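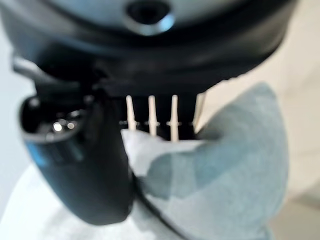

Wrist camera view, gripper closed on a light blue cloth.

Bekunine Textile Handling Project
Progress report to the Stimodum fund, second reporting period
2018-08-16

Summary

The last report promised that by now the robot would be folding cloths unattended. It is folding cloths. It is also attended, at all times, by someone with a hand near the stop button, and the rest of this report explains why.

What went wrong

On trial 137 of the long run at the Hernavitz workshop, the gripper closed on a cloth, lifted it, and declined to give it back. The controller sent the open command and the gripper reported that it had opened. It had not. The arm then moved on to the next step, which was to press the fold flat, and pressed it flat with the cloth still in its grip. This dragged the folding board off its pegs and into the side guard. The guard held. The board has a new corner.

No one was inside the guard and no one was hurt. We are still treating it as a safety matter. A gripper that says it is open when it is closed could just as easily say so while someone is reaching in to free a cloth, and until that afternoon reaching in was how we freed cloths.

Cause

Two things, one of them ours.

The cloth had worked its way up between the prongs and wedged there. Thin fabric does this when the grip lands on a fold, and softer cloths do it more. The motor pushed, stalled, and gave up, as it was built to do.

The second part is less flattering. Our software took "open command finished" to mean "gripper open." A stalled motor also finishes its command. The position reading that would have told us the difference was being logged the whole time, very faithfully, to a file that no part of the program read. Going back through it we found 11 earlier partial jams in the same run. In each of those the cloth slipped free during the next move and the trial was scored as a success. We have rescored them.

What we have done

The arm now checks finger position after every open and close, and stops if the reading is wrong. Closing force during cloth work has been cut. The guard door is wired to cut power to the gripper as well as the arm; before, it cut only the arm, and we would prefer not to discuss how long that was the case. Freeing a jammed cloth by hand now requires the door switch, a lockout tag and a second person.

Since the changes we have run 700 grips. The check stopped the arm 14 times. Each stop was a real jam, and each cost us a few minutes and some dignity.

Still open

The wedging itself. We can detect it but we can't yet prevent it. Pană has agreed to make a set of prongs with closer spacing, and we will try those before touching the grasp planner – the planner is the more interesting problem and we don't trust ourselves to stop once we start.

Schedule and money

The unattended run moves to January. The repair and the door wiring came out of the spare parts line, which is now mostly a line. We are not asking for more in this period. We do ask that the milestone wording be changed from "folds without supervision" to "folds and stops safely without supervision," and will send the revised text with the next invoice.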